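Work and Automation
Handout 6: The Garnside kitchen case
January 2026

Read this before the seminar. It goes with the chapter on job design in the course reader.

Background

Garnside is a catering firm that makes chilled meals for hospitals and offices. Its main kitchen turns out 2,000 meals on a full day. Until October the portioning and plating were all done by hand, by 20 people over two shifts. The firm then brought in two-armed robots from a supplier called Koneo, first on a practice table and later on one of the lines.

Management gave two reasons for the change. It was hard to fill the early shift, and sore wrists and shoulders were the most common cause of sick leave among the platers. The staff association accepted the second reason and disputed the first. In its view the early shift was hard to fill at the rate being paid.

What changed in the jobs

No one was dismissed. Six platers moved to a new role called line minder. A minder sets out the crockery, loads the ingredients, watches the arms and steps in when an item is dropped or badly placed. The other platers stayed on hand work.

The minders lift less and repeat the same movement less often. They also say the work is lonelier. On the hand line people stand face to face and talk. A minder stands alone with a screen and is expected to keep looking at it.

Pay is still unsettled. The firm graded the minder role the same as plating. The staff association asked for a higher grade on the grounds that minders now do fault reports and simple checks that used to belong to the maintenance team.

Pace

The hand line averages 735 meals a shift and the robot line 700. The gap is small, but it matters for how the work feels. When platers fall behind, they help each other and catch up. When the robot line falls behind, the minder can do little about it, yet the shortfall is entered against the minder's name. Several asked for this to be changed, and the matter is still open.

Handling food

Soft, thin or sticky foods are difficult for a gripper. They fold, cling to the fingers and never lie the same way twice. Much of what a plater knows about such items has never been written down, and minders were asked to put it into words for the supplier. They were not paid extra for this.

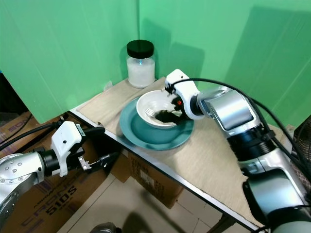 Fig. 1. Gripper holding a dark food item in a white bowl.

Points for the seminar

Who should own the knowledge the platers passed on? Compare the Zuvano case in Handout 4, where a bonus was paid for it.

Is line minder a more skilled job than plating, a less skilled one, or a different one? Use the grading table in the reader.

Bring one page of notes. The Daza warehouse case will be covered in the session after this one.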